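A simulated test that does not state its room layout should not count as evidence under any house standard. Skirstead accepts such tests today. Its draft asks for 2,000 runs per task and says nothing about where the furniture stands or how the wrist view is oriented at the start.

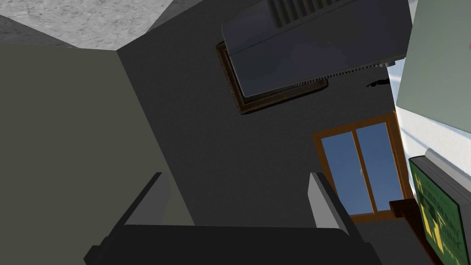

Simulated room, gripper open, wall unit and window beyond.

Jin-sol Bae of Zimton argues that run count is enough. I disagree. Our last report listed 2,645 runs, and 243 of them began with the arm close to a bed rail or a wall. Those starts were averaged into the total, and a reader could not separate them.
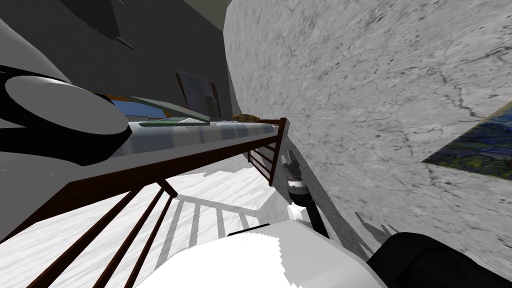
The rule I would adopt has 2 parts. Publish the scene file with the score. Report starts near fixed objects in a separate table. Gyu-bin Ji has asked for the same wording in the August revision, and it should go in unchanged.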